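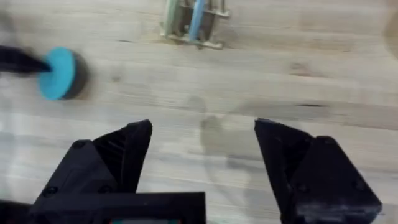
图 4-1 腕部视角：夹爪张开，左前方为蓝面圆盘，远处为条架。

搜索本手册 输入关键词 搜索

第 4 章 桌面作业的设置与能力判定

最后更新：2021年7月31日
分享 58 评论 2

4.1 适用范围

本章适用于装有两指夹爪和腕部相机的 Mustel 工作站，控制软件为 Quezada。内容包括桌面准备、夹爪检查、视野确认、试运行，以及作业能力的判定方法。

桌面作业指在固定台面上取放、归位、清空小件物品。家庭收拾桌子、车间工位换班清台，都属于这一类。本章只处理刚性小件。布料、线缆、盛有液体的容器和带锋利边缘的工件不在范围内，参见第 7 章。

用户常问的问题是：装好以后，能不能直接交给它收拾。目前的答复是不能。工作站可以在布置受控、有人值守的条件下完成一部分取放动作，判定哪一部分可以交给它，是 4.6 节的内容。

4.2 开始之前

1. 确认急停按钮在操作者伸手可及的位置，并已完成第 2 章的急停测试。
2. 清走台面上与作业无关的物品。杯子、手机、纸张一律移出工作区。
3. 擦净台面并等待其干透。
4. 关闭正对台面的风扇。轻薄物件被吹动后，系统会把位移误记为抓取结果。
5. 在 Quezada 中新建作业，类型选择“桌面取放”，速度档选择“低”。

注意：未完成步骤 1 时不得使能关节电机。

4.3 夹爪检查

1. 断开夹爪电源，用手轻推两侧指件，检查有无松动。
2. 逐个检查指件外侧的螺钉孔。螺钉应到位，头部不高出指件表面。
3. 检查指件内侧纹面。纹路被灰尘填满时，用干毛刷沿纹路方向清理，不要使用溶剂。
4. 恢复供电，执行“全开”，再执行“全闭”。两侧指尖应同时到达中线。一侧明显滞后的，停止设置并按第 9 章重新标定。
5. 执行“全开”并保持，进入 4.4 节。

说明：指件表面的轻微擦痕不影响使用。指尖缺角、指身出现裂纹的，必须更换，不得打磨后继续使用。

4.4 视野与照明

腕部相机随夹爪移动，指件始终占据画面下方的一部分。这一区域在软件中称为“自遮区”，识别时应予排除。

1. 打开“相机”页，选择“腕部”。
2. 夹爪全开，点击“生成自遮区”。等待软件用轮廓线标出两侧指件和底座。
3. 检查轮廓。轮廓应贴合指件边缘，不应包含指间露出的台面。
4. 把圆盘和条架放到台面上，彼此留出明显间隔。圆盘应整体位于腕部画面之内。条架只露出下部时，可以继续设置，但不能把它选作抓取目标。
5. 缓慢移动夹爪，观察它在台面上的影子。影子边缘柔和、颜色均匀为合格。影子边缘锐利、呈深黑色时，应调整灯具方向或加装柔光罩。
6. 点击“识别预览”，记录软件标出的对象。影子被标为对象的，返回步骤 5。

浅色木纹台面上容易出现误检。木节和短而深的纹线在低分辨率下与细长零件相似，Gulton 试验台的早期记录中多次出现夹爪向木纹下探的情况。处理办法是在空台面上先执行一次“背景登记”，登记后不要再挪动工作台。工作台被碰动过，哪怕位移很小，也需要重新登记。

提示：移动中取得的图像可能模糊。用于识别的图像应在机械臂静止后采集，“稳定等待”选项不要关闭。

4.5 试运行

试运行的目标是让夹爪接近一件物品、夹住、抬起，再放到指定位置。首次试运行以圆盘为目标，条架作为固定参照物，不参与抓取。

1. 在“目标”列表中选中圆盘，核对软件显示的轮廓与实物一致。
2. 在“避让”列表中选中条架。
3. 在台面上选定放置点。放置点不得位于条架后方，也不得紧靠台面边缘。
4. 点击“空走”。夹爪沿计划路径移动，但不下降到接触高度。操作者的手放在急停按钮上。
5. 空走全程未触碰任何物品，方可点击“执行”。
6. 夹爪停止后，由操作者目视确认圆盘位置，在弹出窗口中选择“成功”“失败”或“人工介入”。

小心：有其他器具或第二只手臂伸入工作区时，“避让”列表不会自动更新。必须手动添加，或者等其完全退出后再点击“执行”。
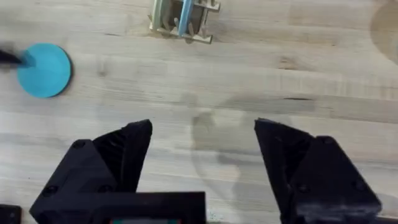 扁平物件的抓取方向需要单独设置。圆盘平放时可夹持的高度有限，两指从上方对准盘心下压，多半会滑开，或把圆盘推走。建议在“接近方式”中选择“跨边”，使两指分别落在圆盘两侧，并把下降终点设在略高于台面处。圆盘直径大于夹爪开度的，改用推移动作，先把圆盘推到台沿限位块处，再从侧面夹取。推移动作默认关闭，开启前须确认限位块已经固定。

带缝隙的架类物品是另一种难点。从上方看，条与条之间的空隙会露出台面，软件有时把一件架子拆成几个对象，有时只识别到颜色不同的那一根。遇到这种情况，按以下步骤处理：

1. 在“对象”页中圈选所有碎片，点击“合并”。
2. 为合并后的对象命名，并设置外接轮廓。
3. 改变夹爪位置，再次预览。对象仍然分裂的，说明当前视角不足，应启用固定相机辅助。
4. 禁止以缝隙边缘作为夹持点，除非已在第 6 章中登记过该物品的受力位置。

4.6 能力判定

试运行通过只说明当前布置下能够完成一次。是否可以把某项杂务列为“可值守执行”，按连续试验的记录判定。

1. 每种布置重复执行，单项作业累计至多60次，之后必须停机检查指件紧固情况。
2. 每次执行前由操作者重新摆放物品，位置和朝向都要有变化。不得沿用上一次的落点。
3. 人工扶正、挪动、补放，一律记为“人工介入”，不得记为成功。
4. 夹爪夹住物品但碰动了条架的，记为失败。
5. 试验中途更换灯具、台面或指件的，已有记录作废，从头开始。

合格标准由使用单位自定。Pitthorpe 车间采用的做法比较严格：出现一次人工介入即暂停，查明原因后另起一组。家庭环境的布置变化更大，不宜直接套用车间得出的结果。

判定结果分为三类：

“可值守执行”：操作者在场，可以同时做其他不离开房间的工作。
“可演示”：操作者须全程注视，手不离急停按钮。
“不可执行”：作业从列表中移除，保留记录备查。

当前软件不提供“无人值守”这一类别，也不支持通过修改配置文件添加。

评估时还应把准备时间计算在内。收走一只圆盘，人用手只需一个动作；工作站则要经过背景登记、对象核对、空走和执行。物品固定、次数多、位置大致不变的工序，准备时间可以摊薄，使用工作站有实际意义。每次物品都不同的桌面，现阶段仍由人收拾更快。采购论证中引用本章结果时，应同时列出人工介入次数和准备时间，只列成功次数的报告不予受理。

4.7 常见问题

现象：夹爪停在圆盘上方不下降。
处理：检查“稳定等待”是否超时。再检查圆盘轮廓是否与自遮区重叠，重叠时把夹爪后退一段距离，重新识别。

现象：圆盘被夹起后倾斜。
处理：夹持点偏离盘心。重新核对轮廓，降低抬升速度。不要用加大夹持力的办法解决。

现象：空台面上反复出现对象。
处理：重新执行背景登记。仍然出现的，检查台面有无残留水渍，以及人员站位是否在台面上投下影子。

现象：合并后的条架在重启后恢复为多个对象。
处理：合并结果未写入作业文件。在“对象”页点击“保存到作业”，再退出软件。

4.8 结束作业

1. 把夹爪升至安全高度，执行“全开”。
2. 关闭关节电机使能，等待状态灯变为白色。
3. 取走台面物品。
4. 导出试验记录，文件名包含作业名和操作者姓名。
5. 切断电源，盖上相机保护盖。

记录格式的疑问请联系 Dulce Pacheco，判定类别的变更须经 Berenice Orozco 签字后生效。五月以前导出的记录不含“人工介入”字段，不能用于 4.6 节的判定。

下一节：第 5 章 固定相机的安装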